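Thread on hard water, kettles and the boiler at the Plemside flat. Notes from a year of readings, mostly so I can find them again.

1/ Supply hardness at the kitchen tap: 481 mg/l as calcium carbonate. That is very hard by any scale. The supply comes from a private borehole in chalk, so the regional water company's map is no use here.

2/ Test method: drop-count titration, 5 ml sample, two repeats. Paper strips stop being useful well below this level. Mine went to the darkest pad every time and told me nothing more.

3/ Kettle first. Concealed element, steel floor. Left alone, it grew a visible crust between one descale and the next. Citric acid, two level tablespoons in a litre, heated to hand-hot and left for half an hour. Do not boil it. Strong citric acid kept near boiling can leave calcium citrate behind, and that is harder to shift than the limescale.

4/ Boiler next. It is a Cirov combi. The plate heat exchanger has narrow channels and the hot side runs well above 60°C at full output, where scale forms fastest. Symptom: hot tap goes warm, cool, warm again while the burner cycles.

5/ I dropped the hot water setpoint from 60 to 48. There is no stored water in a combi, so the usual legionella advice for cylinders does not apply in the same way. If you have a cylinder, leave it at 60.

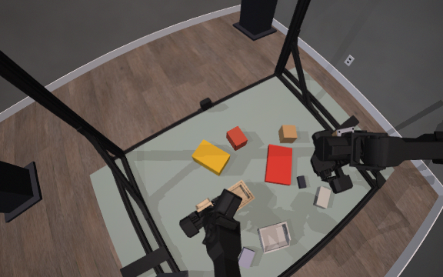
6/ Sivaprasad Panicker asks whether a magnetic clamp on the rising main would have done the same job for less money. I ran one for 12 weeks before buying the softener. Titration unchanged, as expected, because the clamp makes no claim to remove calcium. Kettle crust by weight: no difference I could separate from scatter.

7/ The softener is a Skitel single-cylinder unit, metered. Resin capacity as set gives 600 litres between regenerations. The installer had left it on a timer, so it was regenerating every night whether or not any water had been drawn.

8/ Switching to metered mode cut salt use by almost half. Tablet salt only. Granular salt in this model packs down and bridges over the brine well.

9/ Kitchen cold tap stays on the unsoftened side. Ion exchange swaps calcium for sodium, and at this hardness the sodium in the softened water comes out above the 200 mg/l limit for drinking water. Check yours before plumbing it to everything.

10/ Residual hardness after the unit: under 10 mg/l just after regeneration, creeping up over the last 50 litres or so of the cycle. I have set the reserve a bit higher to cover it.

11/ Old scale in the exchanger did not clear on its own. I had the plate pack changed in February. The new one has held a steady outlet temperature at every flow I have tried.

12/ Correction to post 4: the cycling can also be a failing outlet thermistor. Measure its resistance cold against the table in the manual before paying for a plate pack.

13/ Next job is the shower cartridge, a Wei thermostatic. It is stiff at the cold end. Seals are on order.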